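Laundry still the hard part for home robots, Dillen trial finds

6th May

Household robots can now fetch, wipe and sort with some reliability, but folding clothes and making beds remain well short of what a paying customer would accept, according to results released by the automation firm Dillen.

The company ran 1,239 chore attempts in furnished homes and a small shop stockroom in Plurkton, using a two-armed mobile machine built by Görtz. Of those, 910 were finished without a person stepping in. The overall figure hides a wide spread between tasks.

Clearing a table, loading a basket and moving boxed stock from a trolley to a shelf made up most of the successful runs. Cartons were the easiest item in the trial. They hold their shape, they sit square on the shelf, and the arm can plan its grip before it moves. Soft goods were the weakest group by a clear margin, and accounted for most of the attempts that had to be stopped.

"A box is in the same state after you touch it as it was before," said Yavuz Sezer, who led the trial. "A shirt is a different object every time you pick it up. The machine has to look again, work out which part is the sleeve, and decide whether the last move helped."

Sezer said the usual failure was picking up two layers of cloth when one was wanted. The robot would lift a hem together with the fabric beneath it, fold both, and record the step as complete. A person feels the extra thickness between finger and thumb. The Görtz machine has force sensing in the wrist but not in the fingertips, and the difference between one layer of cotton and two was often lost in the noise.

Speed was the other problem. When the robot did fold a garment correctly, it took nearly 8 minutes from first contact to placing it on the pile. The report does not give a human time for comparison, although Sezer said no one on his team had felt the need to measure it.

Lighting also had an effect. Runs in bedrooms with direct sun were less successful than runs in the same rooms with the curtains drawn, as bright bands across pale sheets removed the edges and creases that the vision software relies on. Dillen has asked Görtz for a camera with a wider exposure range. A fixed lamp on the arm was tried and dropped after it produced glare on glossy furniture.

Shop-floor results were better, partly because the work was narrower. In the stockroom the robot faced a known set of items, level floors and shelves at standard heights. It restocked packaged goods at a steady rate and needed help mainly when labels faced the wrong way. Returned clothing, which had to be refolded before going back on display, was taken out of the stockroom program after four days.

The second stage of the trial begins in August and will deal only with fabric. It will use software from Grusora that learns from recorded handling of everyday items in lived-in rooms, where garments are left on beds and chairs in no particular shape.
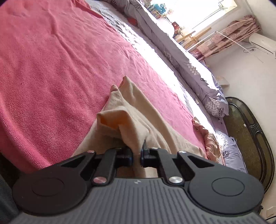
Grusora's method breaks each job into short actions, such as grip, lift, spread and release, and checks the state of the cloth after every one. If the check fails, the robot puts the item down and starts from whatever shape it has landed in. Earlier versions tried to undo the last move, a strategy that tended to make the tangle worse.

Dillen has set a modest target for the new stage. It wants a pile of mixed tops folded to a neat rectangle with one human correction or fewer per pile. Fitted sheets, doona covers and anything with a drawstring are excluded. Bed-making will be tested separately, with the robot limited to straightening a blanket that is already on the mattress.

Sezer would not give a date for a product. He said a machine that carries the washing from room to room and leaves the folding to its owner could be sold much sooner - the open question is what households would pay for half of the job.

Results from the August stage will be published when the runs have been scored.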